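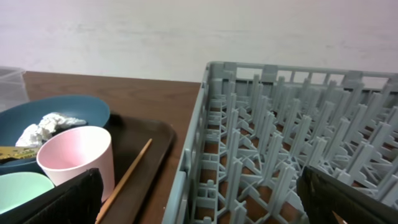
Kaja Vītola would get rid of the tray altogether. It only gives the clutter an address, she told us, and the washing-up should go straight from sink to rack to cupboard.

October 5, 2019
By Theano Politis

Plenty of readers disagree. We had 259 letters after our May piece on small kitchens, and most of them mentioned a tray. It keeps the bowls and cups together beside the rack, and it saves a wooden table from rings. It also collects things that belong elsewhere, such as a used tissue or the tape measure.

Lalit Bhardwaj clears his every evening before he runs the tap. Rubbish goes first, then anything that lives in a drawer. What is left gets washed, cups before bowls. A chopstick can roll, so he lays his across the tray and washes the pair last.

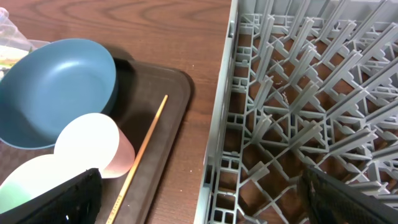
Choosing a rack

Pegs hold plates and shallow bowls upright. Deep cups do better upside down along the side. Measure the table before you buy, and leave room for the tray next to it. Areti Tsoukalas bought hers at Katsaros in Vernbridge and had to take it back for a smaller one.

Last updated: 3 months ago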